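Workshop Tips: Recording Cleaning Demonstrations With Hand-Held Grippers

Filed under: Bench and Floor Notes
Last revised: March

These tips cover the recording of household wiping tasks with a pair of hand-held grippers, for use as training examples in a learning system. They assume the grippers are already assembled and that the recording software runs. Most apply equally to dusting, folding and tidying, but the vanity table is used throughout, as it is the piece that gives new operators the most trouble.

1. Cloths

Use a thin cloth. Thick terry bunches between the fingers and the jaw stops short of closed, which the width log records as a half grip. Microfiber from a supermarket multipack works. Wash new cloths once without softener to get rid of loose lint, then cut off the label.

Pick a color that contrasts with the furniture. On white furniture, blue is easy to separate; pale yellow is not. Keep one color for a whole set and change it between sets.

Pinch the cloth near the middle and let the rest hang. A cloth held by a corner swings, and the swing ends up in the data.

2. Finger pads

Rubber pads pick up polish and lose friction. Wipe them with isopropyl alcohol every 3 sets and let them dry before the next pickup. If a cloth slides out under a light pull, replace the pad. Contact cement holds better than double-sided tape on a printed finger, but allow it to cure overnight.

Cut replacement pads slightly short of the fingertip. A pad that overhangs catches on molding and peels from the end.

3. Marker cubes

The cubes give the position of each gripper, so treat the printed faces as you would a lens. No fingerprints, no tape across a corner, no cleaning spray. Matte paper under matte laminate reads well. Gloss laminate flares under ceiling lights and the tracker drops the face.

Check each cube for play before a set. Hold the gripper body, push the cube sideways with a thumb, and tighten if it moves at all. Recalibrate after tightening.

4. Mirrors

Mirrors cause two separate problems. The tracker may find a marker in the glass and report a second gripper somewhere behind the wall. The operator's face and any bystanders may also be recorded by reflection, and a blurring step that works on direct views should be checked on reflected ones.

For the first problem, set the tracker to reject tags with reversed patterns and discard poses farther from the headset than an arm can reach. For the second, review the mirror area at full size before the set is released. Do not cover the glass. A system that has only seen covered mirrors will not be much use in a bedroom. 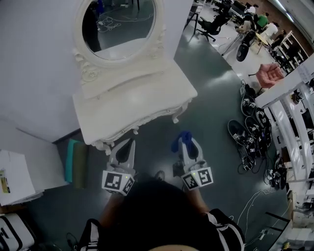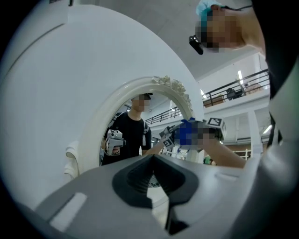 Vanity set, head and gripper views.

Reading time: 5 minutes

5. Order of work on a carved vanity

Wipe the mirror glass first, top to bottom, with the frame after it and the tabletop last. Dust falls, and a table wiped first has to be wiped twice. Operators who know this from home still get it wrong with grippers in their hands.

For carved scrollwork, fold the cloth to a point and press into the recess, then lift. Dragging it along the carving snags. Keep the wrist straight where possible; a bent wrist turns the cube away from the cameras.

The free gripper should have a job. Let it steady the mirror frame, or park it in view at a fixed height. An idle gripper that wanders is recorded like everything else, and the model will learn the wandering.

6. Pace

Wipe at the speed you would use with a bare hand, less a third. Faster strokes blur the tags. Much slower ones look like hesitation and produce a policy that hovers. Pause one second at the start and the end of each take with both grippers still.

A take that goes wrong should be finished if the mistake can be recovered. Dropped cloths are worth having, provided the pickup is included. Mark these takes "recovery" in the log and store them with the rest.

7. How many takes

The Terdale bench set for the vanity is 300 takes, split over different cloths, start positions and operators. After review, 209 were kept. The usual grounds for rejection:

Cube hidden behind the operator's own forearm
Clock drift between left and right grippers
Cloth already in the jaw at the start marker
Reflected tag taken for a real one

An earlier set, recorded before the reversed-tag filter was in place, kept only 74 out of the same total. Most of that loss was the mirror.

Move the furniture a little between blocks. A hand's width and a few degrees is enough. A table that never moves teaches the system where the table is and very little about wiping.

8. Cables and the floor

Operators look at their hands and step backward without checking. Run cables along a wall where one is available, and tape down any crossing with gaffer tape, folded over at the end for easy removal. Coil spares in loops the width of a dinner plate and tie them with hook-and-loop strips. Wire ties get cut off with side cutters, and sooner or later the cable goes with them.

Spare tagged devices left in view can be picked up by the tracker. Give every tag in the building its own ID and list the IDs in use at the top of the session file. Turning spares face down also works.

9. Batteries and storage

Label batteries in pairs and charge them in pairs. If the left and right units run on cells of different age, one will shut down first and the take is lost. Litetport charging trays fit two pairs and can be screwed to a shelf upright.

Store grippers with the jaws open. Pads pressed together for a week take a set and leave a shallow groove across the face. A Bergmann parts case with the foam cut to shape holds two grippers, cubes attached, and saves one recalibration per day.

Copy recordings off at the end of each block. Check the file count on the destination before clearing the cards, then enter the count in the log.

10. Log sheet

Minimum columns: operator initials, cloth color, furniture position, start take, end take, pad change (Y/N), cube check (Y/N), remarks. The Eseo template has a column for room lighting as well. Fill it in. Ceiling lights switched on halfway through a set account for more unexplained tracking loss than any fault in the hardware.

Related: Printing and mounting tag sheets / Choosing gaffer tape / Removing contact cement from printed parts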